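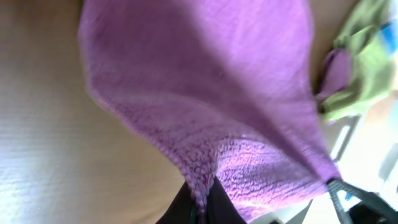 The planner was not at fault, Beverley Ashworth maintained, and she would say so in the review if Mottram put it in writing. It had been given a bad corner estimate and had planned to it correctly.

Stuart Mottram scrolled to step 1626. The grasp score read 70. The Galtusik build rejected anything under 65, so the fold routine had been cleared to run.

"Then perception," he said.

"Then the threshold. You set it in December."

He opened the config. The line carried his initials and no comment. He raised the value to 80, queued 267 replays and watched the first one load. 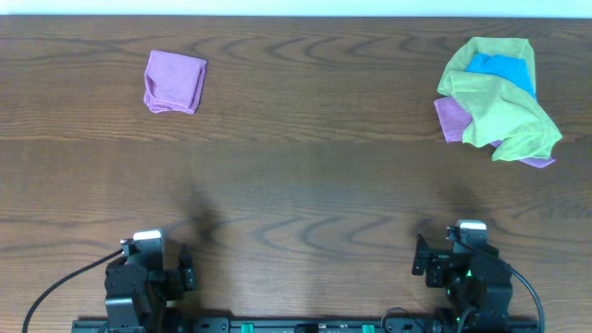 Head-camera view, one cloth folded, three in the pile.

"Ilteo will ask why it passed at all," Ashworth said.

Mottram typed a commit message, deleted it, and typed his name.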